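Plornetti keep their heads after rough first night

Zamudio were meant to walk it. They didn't, and the softball cup goes to a second game.
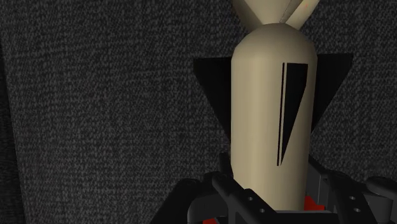

Maricruz Jaramillo wanted it known that the scoreline flattered nobody. "We left runners on all night," she said, still in her spikes, bag half packed. "Bases loaded in the fourth and we get one. One! You can't do that to a pitcher."

She took the loss herself, 3-2, after going the distance. Legs fine, shoulder fine, she said. Temper less so.

The change-up was the problem – hung twice, hit twice. "I knew it when it left my hand. Both times." She'd thrown 72 pitches by then and didnt want to come out. Did the bench ask? "They looked at me. I looked at them. That was the chat."

Crowd was given as 900, a good one for Fotwood in December, and most of it was behind Zamudio. She liked that. Grew up playing in front of parents and a dog, she said, so noise is a treat.

On the Seltano pitch next, smaller outfield, short fence in left. Will she throw differently? "Lower. Keep it on the floor and let the infield work, they've been brilliant, they've had no thanks for it."

Any worry about facing the same top three bats again? A long pull on the water bottle. "They've seen me, I've seen them. Ask me after the frist inning."

Game 2 starts at half six. She has asked for the ball.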